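Sirholm Listening Group
Minutes of the meeting held on Tuesday, March 19, 2024

In the chair: Ute Heitmann
Minutes: Bernd Ostermann
Present: as per the attendance sheet.

1. Minutes of the January meeting
Agreed with one correction. Under item 4 the Itach amplifier was put down as a valve design. It is a hybrid, with valves in the input stage only. Bernd to amend the copy on the website.

2. Loan equipment
The Clurik turntable is back from Frerichs with a new belt and the arm bearings adjusted. The bill was 39 euros, paid from the loan fund. Speed was checked with a strobe disc on return and is now steady at both settings.
The spare moving-coil cartridge is still missing its stylus guard. Whoever had it last is asked to look in the box the phono stage travelled in.
Loans remain at two weeks. Ute asked that items be entered in the book on the day they go out, including interconnects.

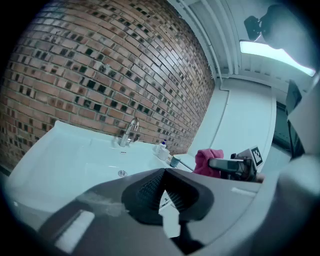

3. Hum on the left channel
Discussed at length. The hum was there again at the last evening with the phono input selected, and went away on CD. Bernd had swapped the interconnects left to right and the hum stayed on the left, so the cables are not suspected. Moving the phono stage to the lower shelf, further from the power amplifier's transformer, made it quieter but did not clear it.
Two views were put forward. One is that the earth wire from the turntable is making poor contact at the spade. The other is a loop between the phono stage and the preamplifier, both of which are earthed through the mains.
Agreed to try the simple thing first: new spade on the earth wire, contact cleaned, everything run from the one distribution block. If the hum is still there, the phono stage goes to Frerichs for a look. No one is to lift the mains earth on any item of equipment.
Action: Bernd, before the next evening.

4. Speaker position
The speakers have been 50 cm from the back wall since the autumn. Several members find the bass heavy in the rear row. Agreed to bring them forward by a further 30 cm for a trial and to mark both positions on the floor with tape. The toe-in stays as it is.
A proposal to buy absorber panels was left over until the trial has been heard.

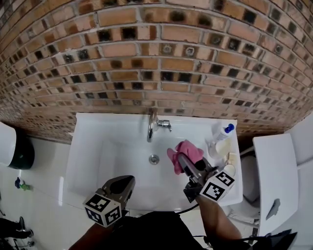

5. Cable comparison evening
Ute will run it. Three pairs of speaker cable, same length, levels matched at the terminals with a meter. Listeners will not be told which pair is connected. Each track to be played for two minutes, with a short break for changing over. The sheets will ask for a preference and nothing else – last year's form had too many boxes and most came back half filled in.
Places limited to 15. Names to Ute.

6. Any other business
The record cleaning machine needs fresh fluid. Bernd to order.
A member asked whether streaming could be included in the programme. To go on the next agenda.

Meeting closed at 9.30 pm.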